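Fault Technician, Item Picking (Night Side)
Plitby — Baswood site
Posted Jun 22, 2024
Reports to: Brayan Zapata

Plitby picks and packs household goods for stores that would like someone else to do it. At Baswood we have 4 picking arms, and for most of the past year they have been dull, dependable coworkers. Then came December.

In December, arm 2 closed its gripper on a bottle, reported an empty grip, and went back for the same bottle with the first one still in its fingers. It did this for most of a night shift. The software, a package called Skaris that we had just updated, logged every one of these as a successful pick. By morning we had a perfect score on the dashboard and a floor that had to be mopped twice. No one was hurt. One person had walked up to the arm to see what it was doing while it was still live, and that is the part we still talk about.

We fixed the grip sensor. We fixed the gate. We did not fix the reason it took nine hours for anyone to say the numbers looked too good, and so we are hiring.

What the job is

You will look after the arms from the point where something goes wrong to the point where we know why. Clearing a jam takes a minute and anybody on shift can be taught to do it. Writing down what the arm believed it was doing when it jammed takes longer, and tends to get skipped when there is a truck waiting. You would be the person who doesn't skip it.

Most of our trouble is with packaging. Boxes behave. Rounded bottles and anything in crinkly, shiny plastic do not, and those happen to be what our customers sell the most of. Expect to spend a good share of your first weeks on bottle grips, camera glare and the sleeve on the arm, which wears at the folds. 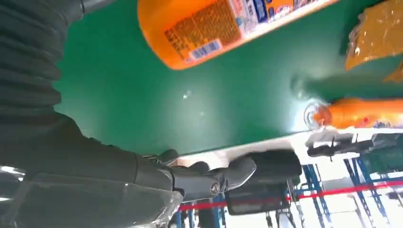 Meléndez, asked what a new hire should know, said that the arm is never the problem at two in the morning, the problem is whoever wants to reach past it, and would we please put that in the ad. It is now in the ad.

Day to day (or night to night)

Run the start-of-shift checks on each arm: grip force, stop buttons, gate switches.
Lock out before you go in. This applies to you, to Brayan, and to visitors in nice shoes.
Pull the logs after every fault stop and compare them with the camera record. They disagree more often than the sales brochure suggests.
Keep the fault book. We have 275 open entries, and a few of them just say "weird."
Refuse to restart an arm if you don't like the look of it. You will not be asked to justify this to a shift lead until the next day.

You should have

Two years of hands-on work with machines that move by themselves. Robots, conveyors, packaging lines and car washes all count.
Comfort reading a wiring diagram and a log file, and telling which one is lying.
Plain written English. The book gets read by tired people.
A lockout/tagout certificate, or willingness to get one on our time before you touch anything.

Experience with Skaris would help, though we won't hold it against you if you have never met it. A degree is fine. So is no degree.

Things you may want to know before applying

The shift is nights, four on and three off. The building is cold at one end and warm at the other, and the arms got the good end. There is a pager. Arm 2 is still in service and has behaved itself since the repair, but people do tend to stand a little farther from it.

How to apply

Send a resume and one page about a fault you got wrong the first time — what you thought it was, what it was, and what it cost. Skip the cover letter. Mark it for Brayan Zapata at the Baswood front office. Shortlisted people will be invited for a paid trial shift, with a real fault and a working coffee machine, the second of which we can't guarantee.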